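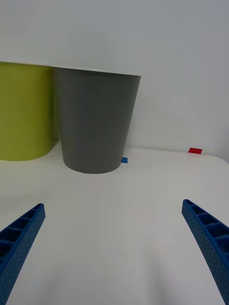 Home Guides Party Tables Contact

Setting Up a Self-Serve Drinks Table

Start with a plain white table pushed against a wall. Stand the paper cups at the back and leave the front open for cans. Two colors are enough - one for cold drinks, one for trash and pull tabs.

Mark the spots with small bits of colored tape before guests come. 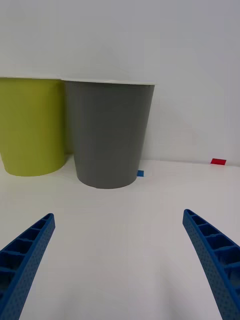
Keep the cups close together so they take up less room. If you are buying for a hall, a box of 500 goes further than you'd think. We used 172 at the Borthorpe open house in September.

Put cans in front, upright, a hand's width from the cups. Refill every 20 minutes.

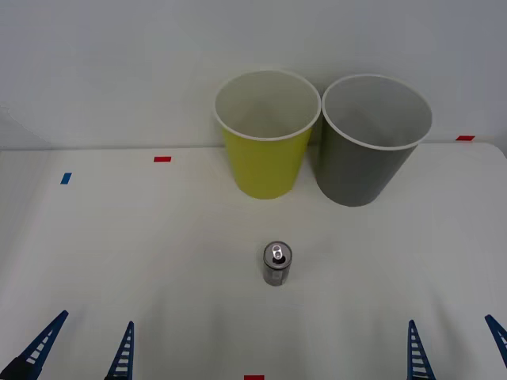
Yellow-green and gray cups at the back, one slim can in front.

Related
Folding Tables at Bellamy Hall
Getting Tape Marks Off a Tabletop
Ice for a Small Crowd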